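Pladthorpe Desk Packing Set

Photos and notes from clearing a child's desk into boxes, one box at a time. 94 sessions so far, 7 of them finished before dinner. Labels are in labels.csv, one row per item.

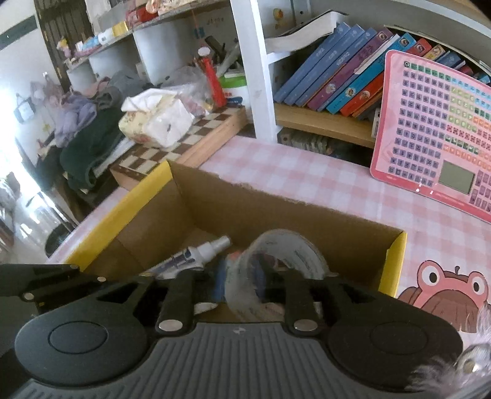
Item names follow household usage, so "tape" means the roll and never the strip already stuck to something. Tape gets a row even when it has ended up inside the box, next to the spray bottle, where it is no use for closing anything. Books still on the shelf are left out – they go under Rekura.

Corrections to Lindsay Tapsell.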